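What I learned from making a budget for two arms

I promised in my last post to write about the money side, and then I kept putting it off, as money is the part of this work I like least. But several readers wrote to me with the same question, so I will try to put everything in order. Please forgive me if some of my terms are not the ones an accountant would use.

For those who are new: I work at Telermont, a small company, and in June I was asked to prepare the purchase plan for our second workstation. The first one was bought before I joined. I could find the invoice for the arms, but I could not find a complete list of what else was paid for. So I began by believing that the price of a workstation is the price of the arms plus a table. This was my first mistake, and it was quite a big one.

The quotation from Soriano had four lines: arms, controllers, grippers, delivery. I copied these lines into my sheet and was proud of how tidy it looked. Then I showed it to Mark Anthony Baluyot, our purchasing manager, and he asked me to stand next to the station with a pencil for one hour and write down every thing I could touch. I thought it was a little childish, but I did it.
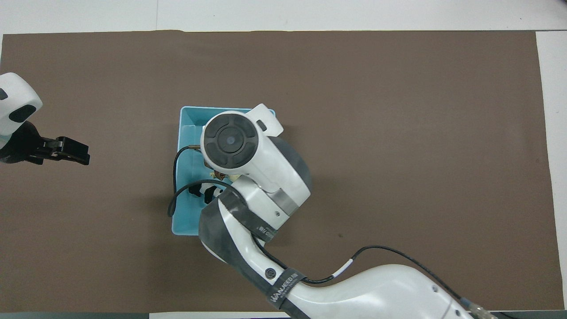
After that hour my sheet had 30 lines. Cables were the worst. A cable that goes along the outside of an arm gets bent every time the arm moves, and I had not planned for even one spare. There were also straps and tape to hold the cables, marker sleeves, connectors, a mat for the tabletop, and the trays. Each of these is cheap. Together they were more than the delivery, and delivery was a line I had been complaining about to everybody.

Mark Anthony then explained to me his way of dividing the sheet, and I still use it. First come the things without which the station can not start. Then the things which wear out, with a guess of how often we will buy them again. The last part is for the things we would like to have. I found it difficult to be strict with the last part. I moved a second set of gripper fingers from "would like" to "can not start" three times, and each time he moved it back. In the end they were ordered under the wearing parts, so I suppose both of us won a little.

Another point is the time of people. Our offer from Liltex for the installation was for two days on site. I wrote two days. What I did not write was that one of us must be there during the whole installation, and that afterwards someone must check each arm alone before trying them together. It is not money which leaves the company, so it does not appear on any invoice, but my colleagues' other work had to wait and I had not warned them. I am still sorry about this. Now I write such hours in a separate column, in another colour, and I send it to the people concerned before I send the budget to the director.

A reader asked me whether it is better to buy one arm now and one later. I can only speak about our case. We looked at it seriously, because the first payment would be much lower. But the table has to be large enough for both arms from the beginning, and the mounting has to be planned for two bases. Also Liltex would come twice, and they charge for the travel each time. When I added these things, the saving became very small, and we would spend half a year with a table that is too big for its one arm. If your tasks truly need only one arm, then of course buy one. Ours are sorting tasks where the objects are spread over a wide table, and a single arm would have to reach across all of it.

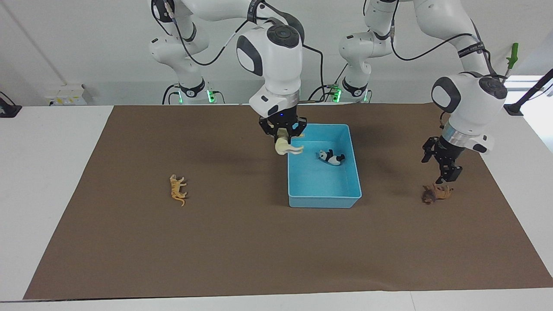 The objects themselves also need a line in the budget. I had zero for this, as I imagined we would take whatever was lying in the office. In practice you want objects of different shapes and colours, and you want to be able to buy the same ones again when they are lost or broken. My request for plastic animals came back from the director with a question mark in red pen. I put them under "test objects" and it was approved the same afternoon. We bought from Lotiteck, who also had the trays, and the whole order was 252 euros with postage. I would advise to take more trays than you think you need.

I should also mention power and space, which I checked too late. Count the outlets near the wall before you choose where the table will stand. Look at where the arms can swing when they are raised, and not only how far they reach over the table. Leave room to walk behind. We had to move our plan by one metre on the drawing, and luckily it was still only a drawing.

Several people wanted a copy of my sheet. I will remove the prices, as some of them were given to us in confidence, and put the empty version here when I have cleaned it. If you have a line that is missing from it, please write it in the comments. I already know that I forgot the shelf for the spare parts.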